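Cholesterol came back high, doctor says 3 months of diet first

Posted in: Heart Health > Tests and Numbers

plainoats
April 12, 2023
Got my lab work back from the Ginder clinic. LDL is higher than it was in February and my doctor wants me to try changing what I eat for 3 months before we talk about pills. I'm 40, don't smoke, walk most days. My mother was on a statin for years. Has anyone here brought their number down with food alone? I don't want to waste the time if it never works.

ravn_road
It can work, depends where you're starting. I cut butter and most cheese, ate oatmeal every morning and beans four nights a week. Mine dropped enough that the doctor left me alone for two years. Then it crept back up and I went on a low dose anyway.

datberg_dee
I'll be the one to disagree. With a parent on a statin I would ask for the pill now. I spent a year on oatmeal and got almost nothing for it. Some of us just make too much of the stuff.

ravn_road
A year on oatmeal and what else, though? If the rest of the diet stayed the same I'm not surprised.

datberg_dee
The rest did change. No red meat, no fried food, no baked goods from the store. I kept a log. Down six points.

plainoats
Thanks both. I did ask about my mother and he said it matters but my other numbers are good, blood pressure included. So he isn't in a hurry.

user3894
Were you fasting for both tests? My triglycerides looked terrible once and it was from eating breakfast before the draw. It threw off the calculated LDL too. Ask the lab before you compare the two.

plainoats
Not fasting for the first one. I didn't know it made a difference.

user3894
Sometimes it does and sometimes it doesn't. Worth a phone call.

dulotis_walker
Same spot as you last year. What helped me was psyllium before dinner, started small, with a full glass of water. If you take other medicine ask the pharmacist about spacing them out. I also quit keeping chips in the house.
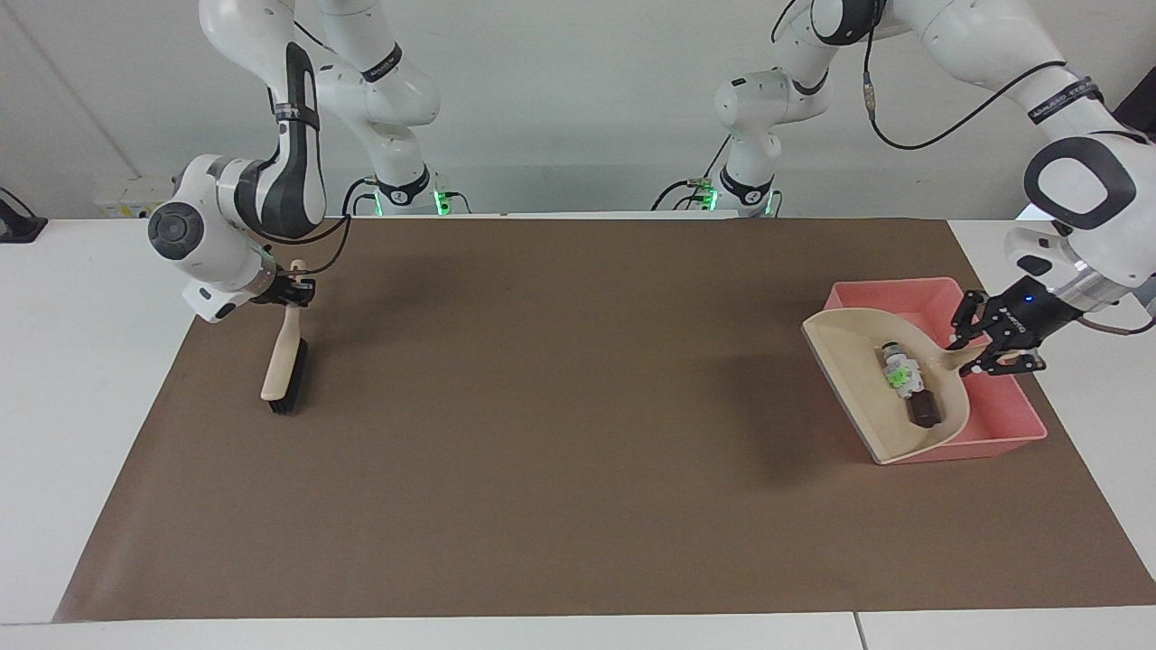

The other thing I'd say is write down what you eat for one week before you change anything. I thought I ate pretty well and there was cream in everything. Coffee, soup, mashed potatoes. Taking that out was easier than learning a bunch of new recipes.

datberg_dee
Agree on the log. Still say don't let it drag past the 3 months if the number hasn't moved.

ravn_road
No argument there. Get the retest on the calendar now.

plainoats
Called the lab. They want me fasting for the next one, water only. Retest is booked for July. Bought the psyllium and a big bag of lentils. Will post the number when I have it.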